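Trois semaines avec Rarkora : mon avis sur le planificateur de saisie de chez Drustby

Bon, je l'attendais depuis un moment, celui-là ! Rarkora, pour ceux qui débarquent, c'est une surcouche de planification : vous lui donnez un bras, une pince, une pile d'objets, et il vous sort des prises candidates avec la trajectoire qui va avec. La version 3 est arrivée en août et j'ai sauté dessus le soir même (mauvaise idée, j'étais encore devant l'écran à deux heures du matin).

L'installation, d'abord. Franchement agréable, à condition d'avoir déjà Zelico comme moteur de simulation. J'ai perdu une soirée sur un conflit de versions que la doc mentionne tout en bas d'une page que personne n'ouvre, et après ça, plus rien à signaler. La licence perso est à 49 euros, celle d'avant était à 19, ça pique un peu.

Pour mes essais, j'ai pris les tables d'Işık, la petite bibliothèque de scènes qui adore mélanger tout et n'importe quoi. Une main sculptée, un entonnoir, un téléphone, un brin d'herbe... Si votre planificateur ne sait prendre que des cubes, vous le savez très vite !

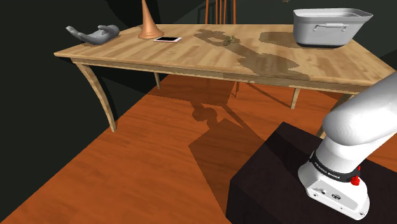 Une des tables d'Işık, avec le Franka sur son socle.

Ce que j'aime beaucoup, c'est le panneau des prises. Chaque candidate a son score, on clique dessus et on voit tout de suite pourquoi elle a été écartée : collision, limite articulaire, ouverture de pince trop juste. Dans la version 2 il fallait fouiller les journaux à la main, et j'y ai laissé des week-ends entiers. On peut aussi verrouiller une zone de l'objet, genre « ne touche pas au bord », et le solveur en tient compte dès le calcul suivant.

Le réglage par défaut, par contre, est trop timide. Il garde 100 candidates par objet et jette presque toutes les prises basses, alors que sur une forme haute et biscornue c'est souvent par le bas que j'ai envie d'y aller – entre deux doigts, bien droit, sans s'embêter avec le reste.
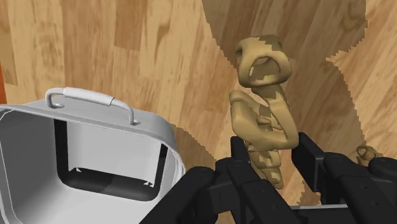
J'ai donc baissé la marge au sol dans le fichier de config, et là le solveur s'est mis à me proposer des choses bien plus intéressantes. Dommage que ce paramètre ne soit pas dans l'interface, il faut relancer la session à chaque modification et c'est vite pénible.

Côté perception, je suis plus partagé. Le module de segmentation se débrouille bien sur les objets unis, moins bien dès que les textures se ressemblent, et les ombres dures de Zelico n'aident pas du tout. J'ai fini par brancher mes propres masques (l'import est prévu, merci !) et je n'y suis pas revenu.

Je mets 3 étoiles et demie. Pour quelqu'un qui fait de la saisie en simulation tous les jours, je le prendrais sans trop hésiter, même à ce prix. Si vous avez déjà la version 2 et qu'elle vous suffit, attendez au moins le correctif pour l'interface, Drustby l'annonce sur sa feuille de route. Je mettrai l'avis à jour quand je l'aurai essayé.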